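Grakotcombe EV price and running cost dataset – README

Last touched 21 September 2025. Ask Arnel before you change any column names, the dashboards break.

What's in it

Asking prices and running costs for electric, hybrid and petrol cars sold new or used in the Grakotcombe area. 241 listings, 12 columns, 11 dealers. One row per car. Same car listed twice by two dealers = two rows, we didn't try to merge them.

Started because Magdolna Medve wanted to know whether a household on a normal wage could buy a battery car near here without going to the city for it. Short answer is in the report, not in this file.

Files

listings.csv – the main table
dealers.csv – dealer code, suburb, whether they service EVs on site
charging.csv – public chargers, plug type, posted rate per kWh
notes.txt – Maricel's notes from phoning dealers, worth reading, some of it is blunt
old/ – first try, don't use

Columns in listings.csv

id – number, no meaning
dealer – code, matches dealers.csv
maker
model – as the dealer wrote it, so spelling wanders
year
fuel – petrol, diesel, hybrid, plugin, electric
km – odometer, blank for new
price – dollars, drive-away where they gave it
price_type – driveaway, plus_onroads or unknown
rebate – Y if the ad price already has a rebate taken off
range_km – claimed range, electric and plugin only
colour – someone asked for it, nobody has used it yet

Watch out for price_type. If you avergae price across the whole table you're mixing drive-away with before-on-roads and the petrol cars come out cheaper than they are. Filter first. Precious got caught by this in her first chart and we had to pull it.

How it was collected

Dealer websites, by hand, over two weeks in September. No scraping. Where the site said "call for price" Maricel called. Some dealers wouldn't give a price over the phone, those rows have price blank – leave them blank, don't fill with the median.

Used cars from private sellers are left out. Too many repeats and too many written-off cars being sold as tidy.

Running costs

Not in the table. Worked out in costs.xlsx from your own inputs – km per year, home power rate, share of charging done in public, tyres, service. Defaults are Gerardo Cabrera's and they suit a commuter doing mostly town driving. If you live out past Ilar change the public charging share, the default is too low for anyone parking on the street.

Home charger install isn't counted. Should be. On the list. 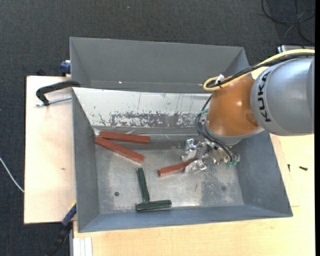 Insurance isn't counted either. We asked for quotes and they were all over the place depending on postcode and age of driver, so any single number would be wrong for most people. Put your own in cell B9.

Known problems

- Panganiban Motors lists hybrids as electric on their site. Fixed in our copy up to row 40, rest still need checking.
- range_km is the maker's claim. No winter figure, no towing figure. Don't quote it as real world.
- Two plugins have a km value that looks like miles. Left as found.
- charging.csv is missing the Griro car park chargers, they were fenced off when Precious went round.
- Dates are day/month. Excel will try to flip them on you if your settings are American.
- Rebate column is only as good as the ad. If the fine print was missing we put N.

What you can and can't say with it

OK to compare asking prices by fuel type for this area, this month. Not OK to call it a trend, there's only the one pull. Not OK to say what people paid – these are asking prices, and new petrol cars get haggled down more then the electric ones do according to two of the dealers in notes.txt.

Small cars are thin. Hardly any cheap electric hatchbacks to compare against, so the gap at the bottom end rests on a handful of rows. Say so if you use it.

Licence

Use it, share it, credit the Grakotcombe car price group. Please take dealer names off before you publish anything row by row. Codes are fine.

Fixes

Send to Arnel Galang with the row id and a link to the ad if it's still up. Magdolna handles anything about the report. Next pull whenever there's enough of us free to do the phoning.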